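Tuesday, evening

Water softener, second week. Tested the kitchen tap at 7 a.m. before anyone had run it. Hardness strip read the same as Sunday, so the Hrnčiar unit is holding its setting. Salt level down a little. Topped up with one bag and wrote the date on the lid in pencil.

Miloslav Pešek called at noon about the bypass valve. He wants it a quarter turn off fully closed, which blends in some raw water and takes the edge off the slippery feel in the shower. I moved it after lunch. The handle is stiff and will need grease before winter.

Meter reading 246 at the start of regeneration. The cycle ran 65 minutes, five longer than the Zustell manual gives. Drain hose clear. Brine draw normal as far as I can judge by ear. Flow at the garden tap unchanged.

Kettle descaled with citric acid so that any new deposit can be dated from today. Glasses washed by hand and left to air dry.
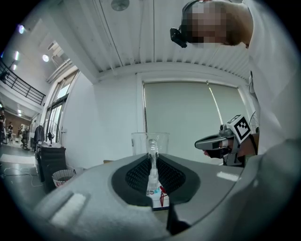
Does softened water still leave spots on glass? Sodium salts stay behind when a drop dries, but they wipe off with a damp cloth.

Ordered more test strips from Skuldale. Next reading Friday, same tap, same hour.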